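Vikivwood Fan Portal: Member Support
Ticket 168
Status: Resolved
Opened: August 2018
Category: Celebrity news alerts
Assigned to: Caroline Mwakyusa

Issue reported by member Prakash Suvarna:
The member follows the cast page for the film Jorness. He received 16 copies of the same alert, a short item on the lead actors' joint interview. The interview link opened the page for Honder, a different film from the same studio.

Initial response:
The member was asked to confirm his alert settings and to sign out on all devices. He confirmed that alerts were set to "once daily." The duplicates continued after he signed in again. 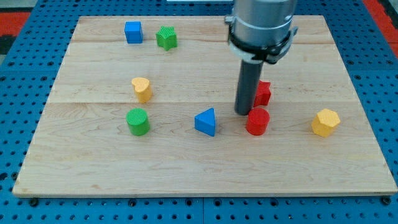
Investigation:
Brian Mbwambo reviewed the alert queue and found that the interview had been filed under both films. Each edit to the headline sent a new alert to followers of either page. A total of 109 members were affected. The wrong link came from the Honder entry, which had been saved first.

Action taken:
The second entry was removed and the link corrected. Headline edits no longer send alerts. The member confirmed that the interview now opens as expected and that no further copies have arrived.

Open item:
Wiremu Nepia has asked that older cast interviews be checked for double filing. This work is scheduled for November under a separate ticket.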